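Thin Cloths at Home: Gallery

Home | Gallery | Washing | Folding | Mending | Guestbook

Welcome to the gallery of my small site about thin cloths. By thin cloths I mean everything in the house which is light and flat and goes crooked easily: scarves, light curtains, table covers, the big square cloths for covering bread, muslins for babies. Towels and bed sheets are heavier and they have their own page under Folding.

I live in Hedlow, in an apartment with two rooms and a narrow kitchen, and I have no space for an ironing room or a long table. Most of the work with the cloths I do standing up, holding them in the air. For many years I thought this was the wrong way, since my mother always laid everything on the bed first and pressed it with the side of her hand. Later I understood that she had a very wide bed. With a thin cloth, holding it up in front of you can be the better method, if you know where to look at it while it hangs.

The gallery belongs to the step which I call the first stretch. It comes before any folding. The cloth is picked up by its two ends, the hands move apart, and for a moment one sees how the cloth wants to hang. After this moment you can decide if it goes on the line, on the shelf or back in the basket.

Some readers wrote in the guestbook that they skip the first stretch completely and fold directly from the basket. It is possible, of course. I did it also, on many evenings when I was tired. But then the folds from the basket stay inside the new folds, and when the cloth is opened for guests it looks like an old map. A table cover can hide this a little under the plates. A curtain can hide nothing, especially if there is a window behind it.

Gallery, first part: the first stretch

A light blue-gray cloth, held out sideways between two hands. One end is gathered and the other is bunched up in a closed fist, and the middle is hanging a little lower.

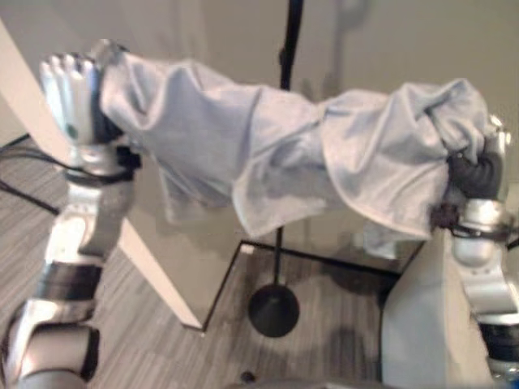
Page last changed: a Monday in August, in the evening. Visits to this page until now: 2,572.

Look first at the middle of the cloth and only after this at the ends. The fold which hangs down under the center is the most useful part for me. When a cloth is held with the full edge in the hands, the upper line is nearly straight and the rest falls like a small curtain. When it is held in bunches, as with this one, the extra material must go somewhere, and it goes to the middle and makes a pocket. The pocket is no mistake. It only says that there is more cloth between the hands than you think.

The creases are not the same everywhere. Toward the right side they are sharper and the color looks lighter there, and in other places the folds are loose and round. In my experience it is good to learn this difference by eye. Loose folds you can often take out with your hands only. Sharp creases usually need some moisture or a warm iron, and pulling harder does not help them. With a thin material pulling harder can even make it worse, because the threads move to the side and stay there.

A plain pale wall is the best background for looking at a thin cloth. Before a pattern, or before shelves full of things, you see the background through the material and you cannot judge the creases anymore. At home I use the beige piece of wall between the kitchen door and the window. It is just wide enough for my arms.

Notes to the first stretch

1. Finding the corners

Bunches are a normal way to begin. The cloth comes out of the basket as it comes, and your hands take what they can find. From there I open one hand slowly and let the material slide until I feel the hem. The hem is thicker, also on a very fine cloth, and you can feel it between the thumb and the first finger without looking. Then I follow the hem until it ends in a corner. This corner I keep, and I never put it down again until the work is finished. The second hand does the same on its side.

If you follow the hem and arrive in the other hand, you have gone along the long side. Also good. Then the cloth is held along its whole length, and you can stretch it if your arms allow. Mine allow up to 44 inches in comfort. For longer pieces I bring the cloth in half first and accept that the fold in the middle will be a little wild.

2. How hard to pull

I was asked this several times in the guestbook and I find it difficult to answer in words. Pull until the top line is calm. When the line begins to be hard, like a string, stop and give a little back. A soft, slightly see-through cloth has not much strength in the crosswise direction, and the corners suffer first. I have a scarf from the market in Huvthorpe with two long ears, because in my first year I pulled it by the corners every week. I still wear it, with the ears inside the coat.

3. Shaking

One short shake after the first stretch, downward, with loose wrists. Two shakes if the cloth is large. I do not shake cloths with fringes, they make knots among themselves and then you sit for half an evening with a needle to open them. Before shaking, please look what stands near you. I have sent a sugar bowl to the floor with a table cover that was not even heavy.

4. Where to put the long side

For the shelf, I bring the right hand to the left hand and let the fold fall down by itself. Then the free hand goes down along the side and takes the new corner. In the air it is three folds for a scarf and four for a small table cover. After that the package is small enough for the kitchen counter, and the last fold is made there with a flat hand.

For the line, I do not bring the hands together at all. I walk to the line with the cloth open and put it over at once. People ask why my curtains have no peg marks, and the answer is that I put the pegs on the hem only, on the side which is up in the curtain rod later.

About the materials I use

Most of my thin cloths are cotton. The best ones I have bought at Annamalai, a small fabric store near the station in Hedlow, where they sell remainders by weight on a table at the back. You must look at each piece against the window for weak places, and the owners permit it if you fold the piece again afterward. They fold better than I do, I must admit, and much faster.

I have also one curtain from Kutmont, from the mail order, and it is a mixture with something artificial. It dries very quickly and never needs the iron. On the other side, it does not keep any fold. I put it on the shelf in a square and in the morning it is lying there like a sleeping cat. I have now rolled it on a cardboard tube from wrapping paper and this has solved the problem.

For colors, I recommend to separate the grays and the light blues from the whites also when the label says nothing about it. A white cloth does not become blue in one washing. It becomes tired, and you notice it only when you lay an older one next to a new one.

Questions from the guestbook

A reader asked if the first stretch can be done by a person with short arms or a bad shoulder. Yes. Put one end over the back of a chair and hold only the other end. The chair must be smooth. Mine has a rough place in the wood and I cover it with a dish towel first.

Another reader wanted to know if you should iron before or after folding. I iron before, on the reverse side, and fold when the cloth is completely cool. If it is folded warm, the new folds are pressed in like with a machine, and then you have ironed for nothing.

Somebody wrote that her cloths smell of the cupboard. I have the same in winter. I open the cupboard doors on dry days and I leave a hand of space between the pile and the wall. Soap between the cloths also helps, but use it with the paper on, a naked piece of soap can leave a yellow mark.

And one reader from Huvthorpe asked where my scarf comes from. It was the second table from the bridge on the Saturday market, but this is many years ago and I do not know if they still come.

In the next part of the gallery I want to show the second stretch, which is done along the short side, and after it the rolling on the tube. If you have a good method for round table covers, please write it in the guestbook. I have tried it in many ways and mine always look like a pancake that was turned too early.

Back to top | Folding | Guestbook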